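Bivedcombe Snack Sorting
Data card and README

Maintained by Eftychia Margaritis
Card last edited Tuesday, May 12, 2026

Summary

Bivedcombe is a small collection about putting snacks away on a tabletop. The objects are ordinary packaged food in soft wrappers, plus the things people keep snacks in: a box, a clear plastic container, a bowl. The task is plain tidying. A packet is lying somewhere it shouldn't be, and it goes where the others are.

We started it after finding that Zelico, our earlier set, was nearly all cans and cartons. Those hold their shape. A snack wrapper does not, and a label that was readable a moment ago can fold in on itself.

Contents

The release has 1000 episodes in 52 folders, one folder per session. Each episode has a text note giving the instruction and the final placement. Notes were written by hand and then checked against the pictures by a second person.

Objects

Packets are named by what can be read on them. If the wrapper is too creased to read, the note uses color and type only, such as "orange snack bag." Please keep to this if you send corrections — guessing at a flavor from memory caused most of the label errors in the Fidance draft.

Ramen packets are the hardest class. The film is shiny, and the lettering bends with every crease, so one side of the wrapper may read clearly while the other gives you half a word.

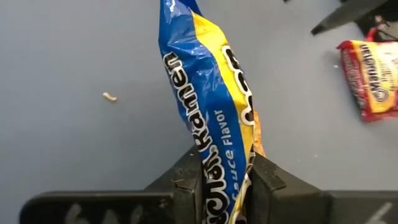 Ramen packet, blue and yellow, "Flavor" legible on the blue side.

For packets like this one, the "text" field holds only the words that are legible in that picture. Partial words go in "text_partial" and are left as they are. Do not complete them.

Layout

All placements happen on a dark mat set over a wooden table. Containers usually go toward the far side so the near half stays open. There is no fixed spot for anything, and the arrangement changes between sessions. A plant is part of some layouts. It is listed as "background" and is never a target.

Instructions come in 4 types:

put the packet in the container
put the packet in the bowl
stand the packet up in the box
take the packet out and lay it on the mat

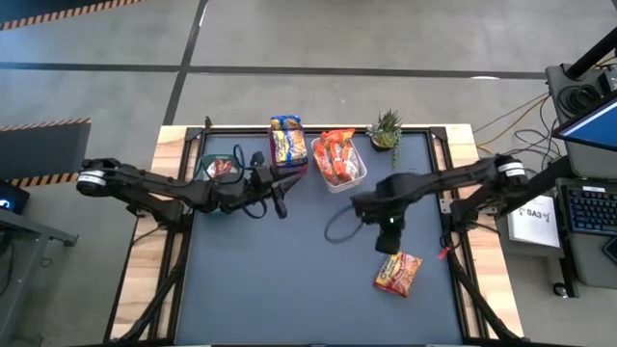

Containers that already hold several packets of the same kind are annotated as one group. We tried outlining every wrapper in a pile and gave up, as two annotators rarely agreed on where one ended and the next began. The bowl is treated differently: anything in it gets its own entry, even when it is partly hidden, with "occluded" set to yes.

Known problems

Orange packaging is overrepresented. If you train on color alone you will get good numbers that mean very little.

Glare on the wrappers was not corrected.

Folders from the Vlachou sessions use "tub" where the rest use "container." A mapping file is included, but the original notes were left unchanged.

Changes

Version 2 adds the bowl instructions and splits "text" from "text_partial." Episode numbering is the same as before.

Send corrections to Eftychia Margaritis with the folder and episode number.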